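Zorketard 中文版招法庭与警务记者一名(兼职起步,可转长期)

大家好,我是 Esther Bakilana,Zorketard 中文版的编辑。我们要招一个跑法庭和警务线的记者,越快越好,最理想是六月就能坐进法院的旁听席!这则招聘我写得有点长,同事看过初稿说可以砍掉一半,我砍了几段又加回来几段。跑这条线的人本来就得读很长很枯燥的东西,就当提前热身吧。

先交代一下背景。Briltatside 的法院每周都开庭,刑事的、民事的、交通的、家事的都有,英文媒体只挑大案写,社区里的人真正碰上的那些案子(房东押金、店铺夜里被撬、打工的被拖工资最后闹到动手、老人接了冒充警察的电话)常常一行字都没有。中文读者呢,就在群里传。传到第三手,偷东西变成持刀抢劫,嫌疑人多了两个同伙,地点也从街东搬到了街西。我上个月就在一个买菜群里看到有人贴出一张所谓嫌犯的照片,底下一堆人骂,后来照片上那位自己进群来解释,他是报案的那一个。我看完气得晚饭都没吃好,第二天就去找 Evangelia 要名额。

Evangelia Karagiannis 是我们的总编辑,她批得很痛快,条件是这个人必须真的去法院,不许坐在家里改写别人的稿子。我完全赞成。所以请先记住这一点,后面好多要求都跟它有关。

这份工作到底干什么

每周去法院旁听,把值得写的案子写成中文稿。大部分是短讯,几百字,当天发;遇到比较复杂的,可以追几个月,写成长一点的连续报道。警方发布的通报也归你看,要打电话去核实,要问清楚哪些是已经提控的,哪些还只是调查中。这两个词在中文稿里经常被混着用,我改稿改到做梦都在改这个。

还有庭审日历。我们有一个自己用的案件库,叫 Mudedar,里面现在存了1,462条案件记录,每条记着案由、下次开庭时间、报道过没有、当事人要求过更正没有。以前是 Ourania Alexiou 一个人在维护,她做得特别细,连法院临时换庭室都会补记进去。她接下来要去做调查组的全职,这个库就要交给你。别怕,她会手把手带你一阵子,她人很有耐心,就是打字飞快,你得请她慢一点。

我想特别讲讲连续报道这件事。很多媒体写了抓人,就再也不写后来怎么样了。提控那天头版,撤控那天一个字没有。那个人的名字在网上一搜,跳出来的永远是被捕的那一篇。我们定的规矩是,凡是我们写过提控的案子,结果一定要写,无罪要写,撤控要写,判得很轻也要写,而且要在原来那篇的开头补上结果,让搜到旧稿的人第一眼就能看到。Mudedar 就是为这个建起来的。你要是觉得追一个小小的店铺盗窃案追到宣判很无聊,那这份工作会让你难受。要是你听了反而有点兴奋,请接着看!

一个普通的星期四

拿星期四举例,这天刑事过堂的案子多。早上你到法院,先看贴出来的案件表,跟书记处的人打个招呼,看有没有改期。过堂很快,一个案子几分钟就过去了,法官念控罪,律师站起来讲两句,定下次日期,下一个。你得一边听一边记,还得判断哪个值得等。新手最容易犯的错是什么都记,结果什么都没记全。我自己第一次去旁听,记满了好几页,回来一看,被告的名字漏了,只写了个“穿蓝外套的”。那篇当然没发成。

中午找个地方吃饭写稿。法院对面有家叫 Xenos 的小馆子,跑法院的记者、律师和等开庭的家属都在那里挤着,汤不错,插座不够用,去晚了就只能坐门口。有一条要讲在前面,在 Xenos 里听来的话不能当消息来源。隔壁桌律师讲电话讲得再大声,也不能写。你可以下午去问他,他愿意正式说,再写。

下午要么回去听审讯,要么去打电话。给警方新闻室打,给辩方律师打,有时候给受害人的家属打。最后这种电话最难。我们不催,不堵门,不在葬礼外面等人。家属不想讲,说一声谢谢打扰了,留个号码,就挂。有些人过了很久会自己打回来,有些人永远不会,都没关系。

傍晚交稿,我来改。改完发给 Evangelia Alexiou 看法律风险,她以前做过庭审速记,对哪句话会惹官司有一种直觉(她跟 Ourania 是姐妹,对,办公室里有两个 Evangelia、两个 Alexiou,新人第一个礼拜都会发错邮件,我自己也发错过)。她点头了才发。她没点头,不管我多喜欢那个导语,都不发。

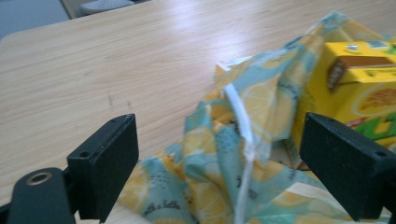 跟案子的当事人见面,是这份工作里我最在乎的一块,也最想听应聘的人谈谈想法。愿意开口的人,常常是头一回跟记者讲话,紧张得不得了,有的带着一整袋文件来,从判决书到超市小票都有。我的习惯是先不录音,也不急着拿本子,找一张浅色木头的桌子坐下来,木纹细细的、桌边是圆的那种就很好,手可以搭在上面,文件摊得开,字也看得清楚。别隔着大办公桌问话,对面的人会觉得自己又进了一次警局。等对方把想讲的先讲完一遍,再问能不能从头来,这一遍才开始记。第一遍里时间顺序多半是乱的,人难过的时候讲事情就是这样,不要去纠正,记住哪里对不上,第二遍慢慢问。文件能拍就征得同意后拍,不肯给拍的,当面抄下案号就行,回头自己去书记处调。

我们希望你是什么样的人

中文要好,是写稿意义上的好。法庭稿最怕两样,一样是翻译腔,一样是说书腔。翻译腔就是“他被指控犯有对一名男子实施了袭击的罪行”,读者念到一半气都喘不过来。说书腔就是“月黑风高,歹徒伸出罪恶之手”,这个我看到会直接关掉文档。写清楚谁、在哪里、被控什么、自己认不认、下次什么时候开庭,句子短一点,动词准一点,就已经赢了大半。

英文要能听能记。庭上讲得很快,法官有口音,律师有口音,扩音器有时候还嗡嗡响。你不必说得像播音员,但“保释”和“担保”,“认罪”和“不抗辩”,听到的时候要分得清。听不清的就不写,下来再问,千万别猜。会粤语、闽南话或者别的方言是很大的加分,社区里好多老人家只肯用自己的话讲事情。

法律背景不要求。有当然好,没有我们教。上一位跑这条线的同事以前是开花店的,写得比谁都稳。做过传译、社工、警局文员、保险理赔、学校老师的,我都很愿意聊。刚毕业的也欢迎,只要你坐得住。坐得住是字面上的意思,旁听席的长凳很硬,一坐一上午,不能玩手机,不能吃东西,打瞌睡会被法警叫出去(我见过,不是我们的人,谢天谢地)。

还要受得了。这一点我不想轻描淡写。刑事法庭里会听到很糟的事,有些细节听过了就忘不掉。我们不会让新人一上来就跟重案,性侵和涉及小孩的案子,要等你自己说准备好了,而且任何时候都可以换人,不用解释理由。公司付心理咨询的钱,去不去、谈什么都不用跟我汇报。我自己去过一阵子,很有用,推荐。

有些性格可能不太合适。特别喜欢抢第一的,会很痛苦,我们宁可晚半天也要先核实,英文台都播了我们还在等电话回复是常有的事。特别有正义感、看到被告就想骂的,也请想一想。被告在判决之前就是被告,稿子里不能有一个字暗示他一定做了。反过来也一样,听了辩方律师一番漂亮话就完全信了,也不行。

我们的几条写稿规矩

这些规矩贴在办公室墙上,也会写进你的入职文件,先抄几条过来,你看看能不能接受。

未成年人不写名字,不写学校,不写能让人拼凑出来的街道和家长职业。法庭没下禁令我们也不写。

性侵案受害人一律不具名。亲属之间的案子,有时候写了被告的名字就等于写了受害人的名字,那就两个都不写,宁可稿子干巴巴的。

不写国籍、族裔和移民身份,除非跟案情直接有关。“一名某国男子偷了自行车”,请问跟自行车有什么关系?读者来信骂过我们遮遮掩掩,骂了我们也还是这样。

控罪照法庭上念的写,不升级不降级。普通袭击就是普通袭击,别写成“暴打”。谋杀和误杀差得很远,别为了标题顺口换掉。

自杀的不写方式。这一条没有例外,总编辑来说情也没有。

不从社交账号上扒当事人的照片。结婚照、全家福、抱着狗的,都不行。家属主动给的可以,要留书面同意。

更正要快,要显眼。写错了就在文章最上面写清楚哪里错了、什么时候改的,不偷偷改。我自己的更正去年也挂了好几条,有一条是把法官的姓拼错了,被他在开庭时当众提了一句,整个旁听席都在看我,脸烫到耳朵根。

标题由我来拟,但你有否决权。你是坐在庭上的人,你觉得标题歪了,我就改。这条是 Karagiannis 总编辑加的,我起初有点不服气,后来有一回真被救了,标题里多写了一个“团伙”,记者打电话来说庭上根本没提过同伙,赶在发布之前拿掉了。

时间和待遇

每周最多34小时,其中在法院的时间要占一大半。旁听日早起,没有大案的话下午弹性很大,可以在家写。周末原则上不排班,突发的警务消息由大家轮着接,轮到了有补休,补休要真的休掉,攒着不用的话我会来催你。

工资按我们公司的级别表走,这个岗位从第5级起步,有跑线经验的可以往上谈。具体数字不方便挂在网页上,第一次通话的时候我就会直接告诉你,省得聊了三轮才发现对不上,大家都浪费时间。年假、病假、社保跟英文版的同事完全一样,这个以前是不一样的,我们争取了很久才争取下来,所以每次写招聘我都忍不住提一句!

交通可以报销。从编辑部到法院坐104路,直达,早上这趟人多,建议提前一班。会开车的也行,但法院周围停车很要命,我不劝你。

试用期从上班第一天算起,期间工资不打折。试用期过后双方都觉得合适,就转长期合同。要是你只想先做一季看看,也可以谈,提前讲就好。

电脑公司配,手机费公司出一部分,笔记本和笔自己挑喜欢的,拿发票来。庭上不能用笔记本电脑,要申请许可才行,申请常常被拒,所以手写还是得练。有自己一套速记符号的请务必告诉我,我很爱看别人的速记本,看不懂也爱看。

刚来的时候怎么安排

你不会第一天就被丢进法庭。头几天在编辑部,跟 Ourania 学 Mudedar 怎么用,跟我一起拆几篇旧稿,好的坏的都拆,坏的多半是我写的。然后跟着她去旁听,坐在她旁边,各记各的,出来对笔记。这个练习特别管用,两个人听同一场庭,记下来的东西能差出一大截,对着对着就知道自己耳朵漏在哪里了。

之后你开始自己写短讯,先写交通案和小额盗窃,格式比较固定,出错的余地小。每一篇我都会跟你一起改,开着文档,边改边讲为什么,不会改完了直接发出去让你自己去比对。我改稿话很多,嫌烦可以说。有个同事给我规定每篇只准留五条批注,超出的下次再讲,我后来觉得这个规定很好,也用到别人身上了。

英文版那边有一位 Wiesława Kwiatkowski,跑这个法院很多年了,书记处的人、法警、公诉人办公室的人她都认得。她答应带你走一圈,介绍你认识该认识的人。她看着严肃,讲话也短,但凡是认真问的问题她都会认真答。她有一个忠告我先替她转告:别在走廊里跑。在法院走廊里跑的人只有家属和记者,法警对后一种没什么同情心。

我们也会请一位律师来给你上几次课,讲藐视法庭、讲诽谤、讲哪些程序是不公开的。上课算工时。课后会有个小测验,不计分,答错的地方回头再讲一遍就是了。

独立性的事

这个必须单独写一段。中文社区不大,你跑久了,一定会碰到认识的人。可能是你常去的那家理发店的老板坐在被告席上,可能是你房东的侄子。碰到了就告诉我,换人去听,没有人会怪你。瞒着不讲,后来被翻出来,那就很难收拾了。

会有人打电话来求情,说能不能别登,孩子要考大学了,老人有心脏病。也会有人打来说能不能登大一点,最好放照片,让他在社区里抬不起头。这两种电话都转给我,你不用自己扛。我们有一套固定的标准,哪些案子写、写到什么程度,照标准来,跟谁打过电话没关系。标准本身公开挂在网站上,读者觉得不合理可以写信来吵,我们也真的因为读者来信改过,比如早先轻微的交通违规也登全名,后来就不登了。

礼物一律不收,水果也不收。我知道中秋节退人家一盒月饼有多尴尬,我退过,在门口推来推去推了好久。退就对了。

另外,应聘的时候请主动告诉我们,你自己或者很近的亲人有没有正在进行的官司,跟警方或律师事务所有没有雇佣关系。有也不一定就不行,我们只是要知道,好安排你避开哪些案子。有过案底的人也可以申请,请跟我谈一谈,我不会看到这一栏就把信扔掉。

怎么申请

请发一封信给我,中文写,不用太正式,不要求职信模板里的那种“本人性格开朗、吃苦耐劳”。跟我讲讲你为什么想坐在法庭里听别人的事。信里请附上这些:

一份简历,一页最好,两页也看。

两篇你写过的东西,不一定是新闻,博客、课堂报告、写给房东的投诉信都可以,只要是你自己写的。用软件代写的我看得出来,看不出来的话,笔试也会看出来。

一篇旁听短讯。挑任何一天去法院,公开的庭都可以进,听一个案子,写成三百字以内的中文稿。请注明案号和庭室,我们会去核对。住得远来不了的,可以拿一份警方公开的英文通报来写,附上原文。这篇稿子不会被我们发表,也不会给别人看,只用来看你怎么取舍。

最后这一项我知道有点麻烦,要请半天假。所以凡是交了完整材料的,不管录不录用,我们都会付一笔试稿费,也会写几句具体的意见回给你。我自己年轻的时候投过好多简历,全都石沉大海,那种滋味不好受,我不想让别人在我这儿再尝一遍。

第一次去旁听的朋友,几个小提醒:穿得整齐就好,不用西装;帽子要摘,手机要关,关静音不算关;法官进出的时候大家会站起来,跟着站;进门会有安检,剪刀、指甲锉和自拍杆请留在家里;坐后排靠过道,想走的时候等一个案子结束再走。别跟陪审员讲话,在洗手间碰到也别讲,聊天气也不要聊。庭里不许拍照录音,这个是会真的被罚的,切记切记。

信收到之后的流程

我先看一遍,合适的会打电话约时间聊,通常聊半个钟头,主要是我问你那篇短讯,为什么从这里起头,为什么那句没写。没有标准答案,我想听的是你自己怎么想。之后是一次见面,在编辑部,Evangelia Karagiannis 和 Evangelia Alexiou 都会在(是的,两个 Evangelia 一起)。见面那次有一个小笔试,给你一段庭审的录音稿和一份控罪书,里面埋了几处对不上的地方,请你写成短讯,再列出你要打电话去核实的事项。后一半比前一半重要,很多人文章写得漂亮,核实清单上只写了一行。

笔试可以查字典,可以查法条,可以问我问题。你在庭外工作的时候本来也可以查、可以问,没道理考试的时候不让。时间给得很宽,慢慢写。

见面聊的时候你也尽管问我们,问工资,问为什么上一个人走了(她搬去跟女儿住了,离这里很远,走之前还把自己的联络本留给了我们),问我脾气好不好。去问 Ourania 也可以,我会回避。

材料六月底之前发过来都来得及,我们边收边看,早发早聊。找到合适的人,这个页面上会写明已经招到,不会一直挂着让人白忙。

还有一点零碎的

有人来信问能不能远程。不能全程远程,旁听必须到场,其余时间你在哪里写都可以。

有人问需不需要会拍照。会一点就够,法院外景、街景这类的,重大案件会派摄影同事去。拍人要打码的时候,我们打得很彻底,不搞那种只遮眼睛的。

有人问是不是只招女生,可能是看我们编辑部的名单看出来的误会。当然不是,谁都可以,年纪也不限。法院有无障碍通道,编辑部有电梯,需要什么安排请在信里写一句,我们提前弄好。

有人问署不署名。默认署真名,有安全顾虑的案子可以署“本报记者”,由你来提,我来批,一般都批。真的收到威胁,不管多像玩笑,马上告诉我和总编辑,我们去报警,不会让你一个人去处理,也不会叫你忍一忍。

要是你自己不合适,但身边有那种看个停车罚单都要读完背面小字的朋友,拜托把这页转给他。我找的就是这种人!

来信请在标题写“法庭记者”加上你的名字,寄到网站联络页上中文版编辑部的那个信箱,我每天早上喝咖啡的时候看。旁听短讯请直接贴在信的正文里,附件有时候会被系统挡掉,上回就有一位的稿子在垃圾邮件里躺了好多天,我找到以后赶紧打电话去道歉。

Esther Bakilana
Zorketard 中文版编辑,Briltatside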